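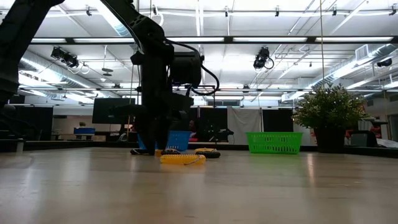 Sorting small parts by color before a class, is it worth the time? I prepare the table for a children's craft club in Stetport and we have a lot of small yellow and black pieces which always come back mixed. I put two plastic baskets at the rear of the table, the blue one and the green one, and the pieces lie in front in a small pile. My idea is yellow in green, black in blue. But the baskets have slots in the sides, and I am afraid the smallest pieces will go out through them. Also the plant stands just beside the green basket and I do not know if I should move it. How do you do this?
Asked by Fabrice Pruvost, 813 views

2 answers

quinlan_mum
Yes, sort them. We did not do it for one year at our club in Plallville and every session started with children digging for one color. For the slots, cut a piece of felt for the bottom and let it go up the sides a little -- five minutes of work. Take the plant away before the children come. Soil in a basket of small parts is very boring to clean, I have done it two times.
One more thing, write the color on a label. Yellow pieces in a green basket will confuse the little ones. If you can find a yellow basket, buy it.

Terrec
just use boxes with lids

Comment from Fabrice Pruvost: Thank you both. I will try the felt first, because the baskets are already there. The plant goes to the window in November anyway, it needs the light.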